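Thread on colored cloth as a tabletop background, from the last set I did for the Witbridge tableware pages. Mostly notes to self. 1/

Two pieces of fabric. One pulled flat over the table, a darker one hung behind it. Iron the table one first. I skip the hung one if the crop will lose it, and regret it when the crop changes. 2/

Green on green is awkward for fruit. A green apple on teal cloth separates by brightness and a little yellow, so check it in grayscale before moving on. Red fruit needs no help. 3/

Pale plastic picks up the cloth color on the underside of the rim. Agustina Gaete fixes this with white card just out of shot. I leave it in. A plate on green cloth should look like it's on green cloth. 4/

Glossy rims: move the light, then the plate, then give up and keep the highlight. Ridged bases are more forgiving from a low angle. 5/

Blue plate near, yellow plate behind, same table:

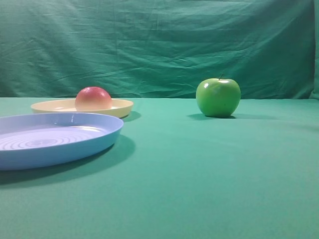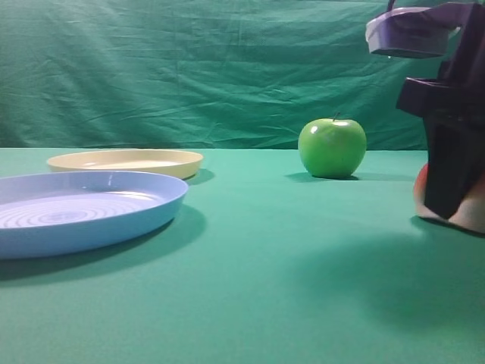
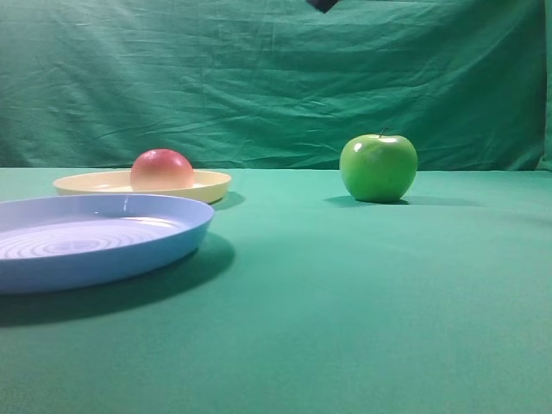
On white balance. Auto drifts toward magenta when most of the picture is green. Set it from a gray card at the table, lock it, and don't touch it until the cloth is changed. Mirta Farías shoots the card again every 10 exposures. For a set of 144 I find that excessive, but her files do match. 6/

Saturation: pull the greens down a little in the edit and leave the yellows alone. If both move together, the pale plate goes gray. 7/

Next is the same tableware on undyed linen. Lint roller is already packed. 8/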